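Changing room news

The new lockers at our Sudon Street hall are ready to use. There are 37 of them, all white, and they replace the old grey ones which many of you have complained about since I joined the club. Evangelia Manolakis has the keys. Please see her before class and write your name beside your locker number in the book.

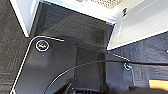
Each member may keep one locker until the end of the season. The deposit is 18 dollars and you receive it back when you return the key. If you still have clothes from the old lockers, they are in bags at the front desk – we will keep them for 4 weeks, then they go to the charity shop.

Please hang your shirts on hangers and do not push them in wet after training. 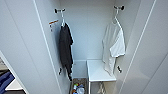 Two members can share a locker if they both agree, but only one key is given. Number 18 has a stiff door and Kosmas Sotiropoulos will look at it when he is back from his holiday. For a lost key, or if you would like to change to another locker, please write to Evangelia or leave a note in her tray at the desk.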